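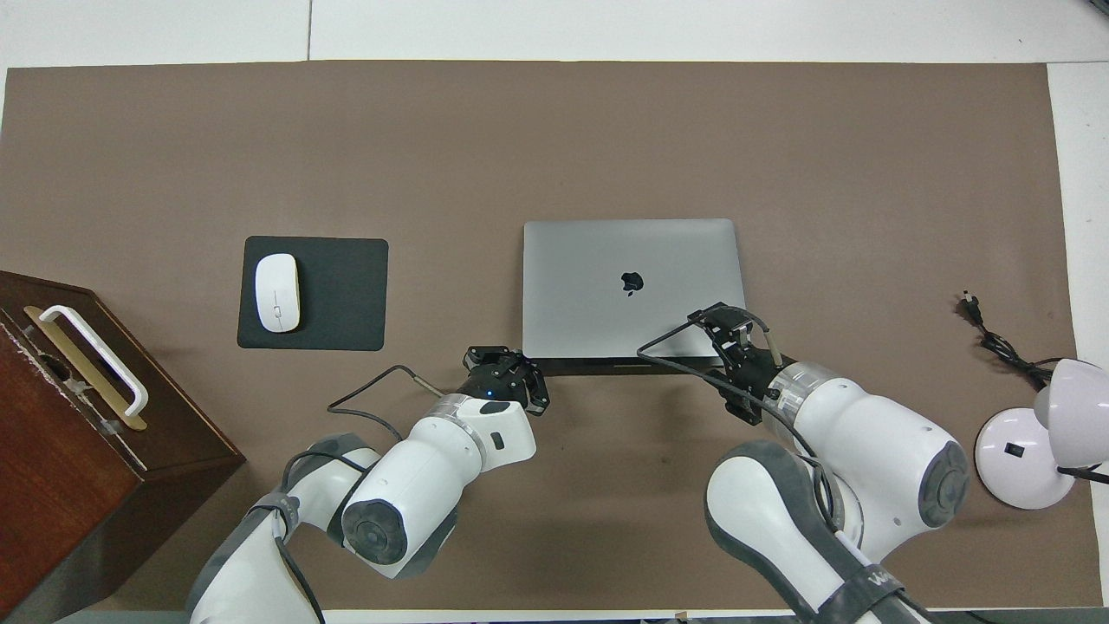 Broston Paper Desk Mat, Large

Brown-gray | Item 589
Sold by Jirketti Desk and Paper

In stock

Overview

The Broston is a large sheet of heavy brown-gray paper that lies flat on a desk or table and covers most of the top. It goes under everything you work with: laptop, mouse pad, lamp, cords. We sell it mainly to people with white or light tabletops who are tired of cup rings, pen marks and the gray rub marks that a laptop leaves when it gets slid back and forth all day.

The mat has no printing, no calendar grid and no logo. Both faces are the same, so when one side gets dirty you can turn it over and use the other.

It is paper. It will take pencil and ballpoint, it will crease if you fold it, and it will stain if you leave a spill on it. If you want something you can wipe down with a wet cloth, look at the Trovex sheet instead.

What fits on it

A closed laptop in the middle takes up a fairly small part of the mat. That leaves room on the left for a rectangular mouse pad and on the right for a coiled power cord and a small desk lamp with a round base. With the laptop centered you can still see strips of the white tabletop along the back and at the right, so the mat does not have to reach every edge of the desk to be useful.

A separate mouse pad is a good idea. Some wireless mice track fine on bare paper and some skip, and the spot under your hand wears faster than the rest of the mat. The laptop, mouse, pad, lamp, cord and wooden box are not included.

Details

Color: brown-gray
Material: uncoated heavy paper
Finish: matte, same on both faces
Edges: straight cut, not bound
Backing: none
Shipped: rolled, in a cardboard tube
Sold as: single sheet, or pack of 2

Flattening the mat

The sheet comes out of the tube with a curl. Roll it gently the other way, hold it for a minute, then lay it down with the curl facing the table. Put something with weight on each corner and leave it overnight. Books work. Most of the curl is gone by morning and the rest goes in a few days of normal use.

Don't iron it. We have had sheets sent back with scorch marks and we can't replace those.

Keeping it in place

On a smooth tabletop the mat can slide if there is nothing heavy on it. A laptop usually holds the center down. If a corner lifts, use a small piece of removable tape on the underside. Regular packing tape will tear the paper when you pull it up.

Care

Brush off crumbs and eraser dust with a dry cloth. Pencil comes off with a soft white eraser, used lightly. Blot spills right away and lift the mat so the table under it can dry. Keep lamps with hot bulbs tipped away from the surface and don't rest a bulb or a hot lamp head on the paper.

When both sides are worn out, the sheet can be cut down for wrapping or drawer liners. Plain sheets with no tape on them can go in with mixed paper in most places, but check your local rules.

Changes to this item

Starting in September we moved to a wider tube. The older tube was tight and left a strong curl near the inside end. If you have a mat from the older stock and it still won't lie flat, write to us and we will send a new one.

Questions from buyers

Can I cut it to size?
Yes. Use a sharp utility knife and a metal ruler, with scrap cardboard underneath. Two light passes give a cleaner edge than one hard one. Cut sheets can't be returned.

Will the color come off on a white desk?
We haven't seen it happen when dry. Don't leave a wet mat on the table.

Does it have a smell?
A little, like cardboard, when it first comes out of the tube. It fades in a day or so.

Do you sell to offices and schools?
Yes, in cartons of 100 or 200 sheets, shipped flat on a pallet. Nosipho Mnguni handles carton orders and can send a sample sheet first.

Returns

Unused, uncut mats can come back in the original tube. Write to Mpho Kruger at the order desk before you send anything and include your order number.

Related items

Trovex Wipe-Clean Desk Sheet
Mokgethi Mouse Pad, black
Broston Removable Tape
Broston Paper Desk Mat, Small

Page updated April 15, 2026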